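Plastic wine glasses: how are you all storing them?
Home & Kitchen > Picnics, parties and eating outdoors

hobnailed
Posted 31/08/2018
We've gone over to plastic wine glasses for the garden, after a summer in which the patio ate 6 of the proper ones. The colours are loud. My mother-in-law, Elsie Nuttall, calls them "the beach toys" and drinks from hers with her eyes shut. My problem is where they live. They don't stack, they roll, and the cupboard is full of Parsons mixing bowls I'm not allowed to move.

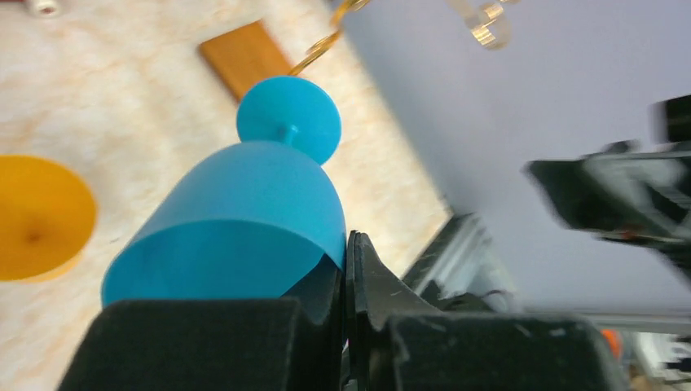 Hanging them by the foot is what I'd like, bowl down, as pubs do. I've priced a rack from Lerwood and it wants 100 mm between the rails, which seems generous for such a mean little stem. Look at the turquoise one: thin short stem, wide flat foot, so anything that catches the foot ought to do. Has anyone tried it with plastic?

quince_and_brie
We had a rack. Slam the door and they all swing like a belfry. Lay them down in a drawer and be done with it.

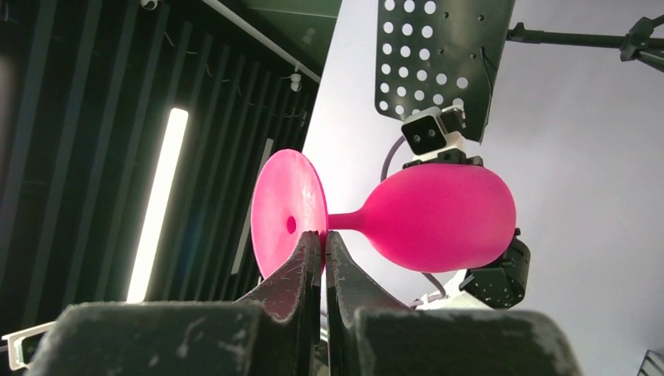 A drawer also keeps the dust out, and dust on matt plastic is a misery to shift. Mine go head to tail on a tea towel. It takes 3 minutes after a party, or 6 if my husband helps.

CarmelaPastor
Can't agree about drawers. I put mine in one and every foot came out scratched. They're stood in a box in the shed now.

quince_and_brie
With the slugs?

CarmelaPastor
The slugs have never complained.

hobnailed
No shed here, sadly. I did get as far as thinking about surfaces. 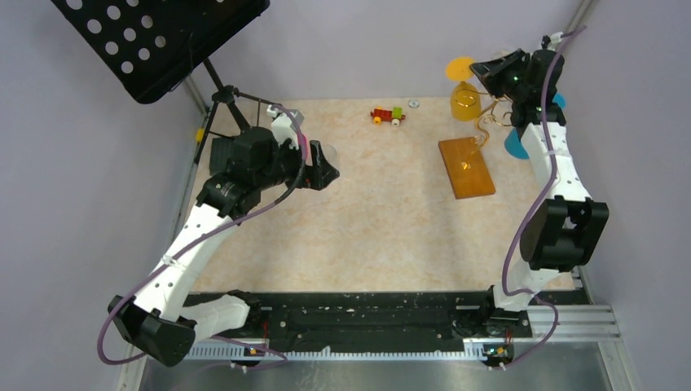

If I go for a rack it has to come off the wall again in January when the decorators are in. I'm also told it must "go with" things. I reckon a beige marbled top like that one would put up with most colours, though Elsie has views on pink. Plain metal rails, then, and I'll take the sighing.

tuppenny
Whatever you choose, don't mix the cups in with the goblets. I bought a Calleck crate with 240 mm sides, thinking it would swallow the lot, and the cups get under the goblets and everything ends up on its side.
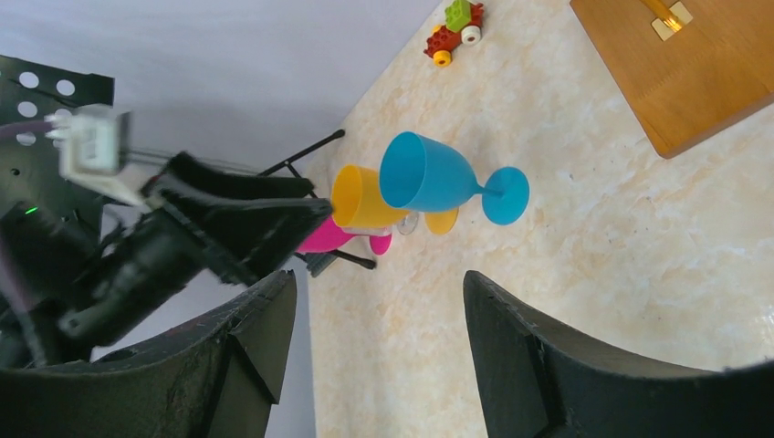 Two crates was the answer, and a label on each. My family ignores the labels.

quince_and_brie
So, a drawer, but bigger and on the floor.

tuppenny
With handles.

hobnailed
Ordered the Lerwood rack. If they swing I'll say they were meant to.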